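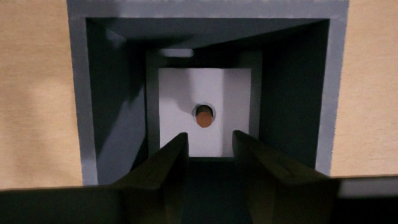

Figure 1. Simulated view of two gripper fingers at a square gray opening between wood-grained panels.

Alarm Monitoring in Small Rental Buildings: A Comparison of Two Service Plans
Student project report
Renu Bhatt and Deepak Upadhyay
August 10, 2018

1. Background

Our project looked at burglar alarm monitoring for small rental buildings in Drinau. Owners there usually choose between a self-monitored system, which sends an alert to the owner's phone, and a contract with a monitoring center. We wanted to know which one gets a faster response from a person, and what each one costs over a full lease period.

We used the Pryor Apartments as our test site. The building has a front door, a rear door and a shared laundry room on the ground floor. The owner let us use the existing door contacts and motion sensors, so we did not install any new wiring. The control panel was a Flerley unit already mounted in the hallway.

2. Method

We triggered the alarm on purpose 20 times under each plan, 40 tests in all. Half of the tests were during business hours and half were after 9 p.m. The monitoring center had our test schedule but was asked to treat each signal as a normal call. Response time was measured from the moment the contact opened to the moment a person acknowledged the alert by phone or app.
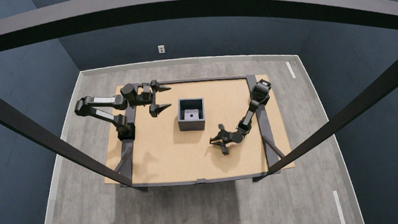
Renu opened the doors and Deepak kept the time log. We dropped two early tests from February and repeated them, as the panel clock had been reset after a power cut and the times did not match our log. We also changed the backup battery before the repeats.

3. Results

With the monitoring center, the average response time was 67 seconds. The daytime and nighttime results were close to each other. With self-monitoring, daytime alerts were often answered sooner than that, but the late ones were uneven. The slowest took up to 700 seconds, when the owner's phone was on silent.

For cost, we added equipment rental, monthly fees and the city alarm permit. The monitored plan came to $3910 over the lease period. The self-monitored plan was cheaper in every month, but it leaves the owner to call the police and to find someone to check the building while traveling.
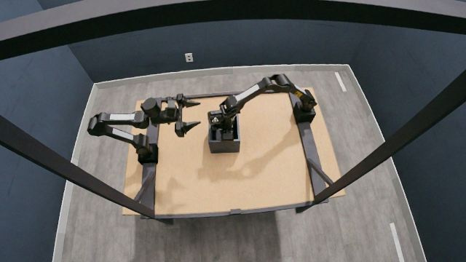
Figure 2. Simulated work table with two black robot arms and an open-topped box, seen from above.

4. Limits

We tested one building and one panel model. The cell signal in the Gesivwood area is weaker than at our site, so phone alerts may be slower there. We did not test smoke or water sensors, and we did not measure how long police took to arrive.

5. Recommendation

For an owner who lives on site, self-monitoring with a second contact person should be enough. For an owner who lives elsewhere, we recommend the monitored plan. In both cases the backup battery and panel clock should be checked after every power cut.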